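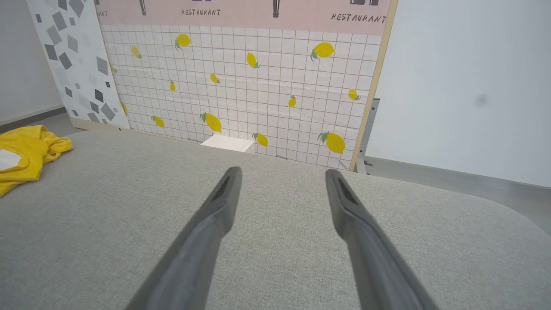 Gripper open over the gray table, yellow cloth off to the left, lemons straight ahead.

The folding table at Plinholm: pictures from the floor

Hi again! A bunch of you asked what the new robot bench looks like, so I finally got around to putting a page up. These are the arm's own view, taken by the little camera down by its fingers. I thought that would be more fun than another shot of me standing next to a machine with my arms crossed.

For anybody new, I work at Plinholm, in the linen room. We wash, fold and pack cloths and napkins for restaurants, and Patimport sends us most of them. I started on the folding side when it was 28 of us on two shifts, and I've folded more napkins than I ever want to think about. The arm came in September. We call it Sturkent, after the name on the delivery paperwork, and by now even the drivers say it.

The big thing that changed for me is my hands. I used to go home with sore thumbs every night, and I'd wear those ugly beige braces to bed (my husband loved that). Now I spend the first part of the shift setting out cloths for the arm, watching how it goes in, and marking down the grabs it misses. Then I do hand folding until lunch and swap with Erhan Demirtaş. It's a lot less squeezing and a lot more looking, and my eyes get tired in a way they never did before. I bought reading glasses over the winter and I blame Sturkent.

The other change is the talking. On the old line there were 4 of us at each table and you heard everything: weddings, bad knees, whose kid got into what school. The robot bench is a one-person spot. You can holler across, but it isn't the same, and I said so at the shift meeting. Ilse De Graaf, our floor lead, moved the bench closer to the hand tables after that, which helped a whole lot. I get my gossip back, just a little late.

Pay was the question everybody whispered about, so I'll put it down plainly. Bench time counts as skilled time now. We had to push for that! The first plan had it down as "machine minding," which got a pretty loud reaction in the break room. The crew from Selvanayagam who installed the arm told Ilse that somebody who knows cloth should be the one running it, and she took that upstairs with her. They had figured on 2000 practice grabs before the arm would earn its spot on the line, and I think it was Erhan who did the last 100 of them, with the radio up way too loud.

And yes, we have a backdrop with lemons on it. I like working in front of it. My old table faced the lockers.
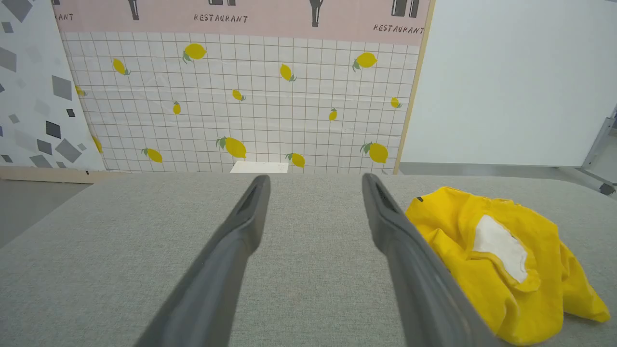

Same bench, with the yellow cloth on the right this time, bunched up and the white patch showing. The right finger is just over its edge.

People always guess that the flat, tidy cloths are what we worry about. It's the wads! A cloth in a heap has edges going every which way, and when I do it by hand I don't even look, I just feel for a corner and shake. Try explaining that to an engineer. I stood there one whole afternoon doing it in slow motion while a young man from Selvanayagam wrote in a notebook, and I felt silly and also kind of important.

I still fold faster than Sturkent, for the record. Erhan doesn't, but he'll tell you he does.

I have a few more from the packing end that I need to ask Ilse about before I post them. If you used to work the floor with us and want to come by and see the bench, call the front desk first and ask for her. Mornings are better, and you'll need closed shoes.

Posted Apr 22, 2018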